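3.2 What people did with their bedrooms

I said in the last section that I'd come back to bedrooms, so let me do that now. When I first drew up the diary sheets for the Hudley households I gave the bedroom one line, squeezed in between the bathroom and the landing, and I thought that was generous. I was interested in kitchens. I had a whole theory about kitchens. Then the sheets from March started coming back and the bedroom line was so crammed with writing that people had carried on up the margin and over the page.

In all we had 1103 diary entries from 67 households, split between Hudley and Nenville, and I read every one of them myself (twice, in the case of the ones written in pencil). More than 500 of those entries mention a bed being used for something other than sleep. Folding washing is the big one, and I don't suppose that will surprise any reader who owns a bed and some washing. After that come homework, phone calls, wrapping presents, sorting out bills, and a large loose group that I ended up coding simply as "putting things down". I'm fond of that last code. My second coder was less keen and we argued over it for most of an afternoon, but it stayed in.

The trouble with "putting things down" is that people don't think of it as doing anything. Ask someone in an interview what they use the bed for and they'll say sleeping, maybe reading. Ask them to write down what is on the bed at six in the evening and you get a list: coats, a school bag, two library books, somebody's recorder. Trịnh makes much the same point about hall tables, and I leaned on that work a lot when I was planning the sheets. Where I part company with it is on the matter of mess. Trịnh treats the pile on the table as a job waiting to be done. My households mostly didn't see theirs that way at all. The pile was just where the things were, and they knew perfectly well what was in it.

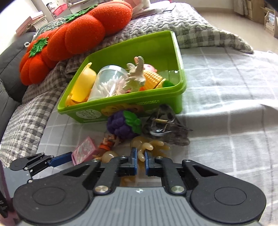

Figure 4. A bed in a pale grey sheet with a white grid pattern.

Children's beds were a bit different, and I want to be careful here, as fewer of the entries are about them. Parents in Nenville often wrote that the child's bed was cleared every night and filled up again by breakfast. One entry reads, in full, "dinosaurs off, dinosaurs on". In Hudley, where the rooms tend to be smaller and more of them are shared, the clearing seems to happen less often and things get shoved to the foot of the bed instead. I'd love to say this comes down to room size, but I only measured rooms in 20 homes and I measured some of them badly. The tape I had was too short and I was too shy to ask people to move a wardrobe.

Bedding came up far more than I expected too. I never asked about it! People told me anyway: which sheets were "for best", which ones showed every crumb, which had come from a grandmother and couldn't be thrown out. Several said they picked patterned covers for rooms where a lot went on, and plain white for the spare room. The Dretard scale, which I used for the kitchen work surfaces in 3.1, has no place to record any of this. It scores a surface on height, hardness and how easily it wipes down. A bed does terribly on all of them, and still it was the busiest surface in half the homes I visited.

So I dropped the scale for bedrooms and went back to plain reading and sorting, slow as that is. The codes I settled on are in the appendix, along with the ones I threw away. The landing, which I also gave only one line, is dealt with in 3.3, and there the single line was plenty.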